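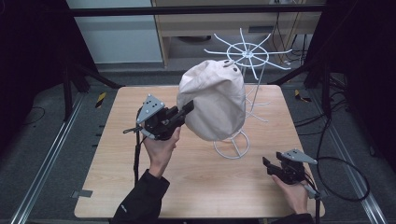
Print
E-mail

I stopped buying bread from the supermarket in December. I had been meaning to for a while, and then the bakery section at the Okdale store got moved to the back and the rye disappeared, so I started baking my own.

The recipe I use came from Leidy Taipe, who I used to work with. It takes 415 grams of flour, 323 grams of water, a spoon of salt and a bit of old dough. I mix it after dinner and leave it on the counter overnight. By 6 in the morning it has usually doubled. If the kitchen is cold it needs until 8.

My first 4 loaves were flat. I was adding too much water and taking them out of the oven too early. Kevin Betancur told me to leave the lid on the pot longer and to let the loaf cool all the way before cutting it. I still cut it too soon most of the time.

Flour makes more difference than I expected. The Sturholm rye is coarse and soaks up a lot of water. The plain white from the mill in Menow is easier to handle but goes stale in two days. I now mix them — mostly white, with 200 grams of rye — and the crumb holds together well enough for sandwiches.

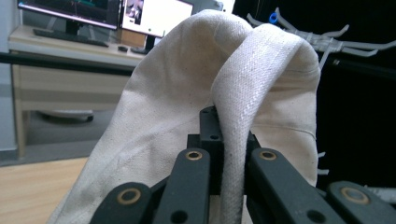
Plain canvas tote with a white handle.

For storage I tried plastic first and the crust went soft by lunch. Cloth keeps it better for a day or so, and after that I slice what is left and freeze it. Frozen slices go straight into the toaster.

Next I want to try a seeded loaf. Leidy says to soak the seeds the night before and count that water as part of the total, which I forgot to do last time.

Print
E-mail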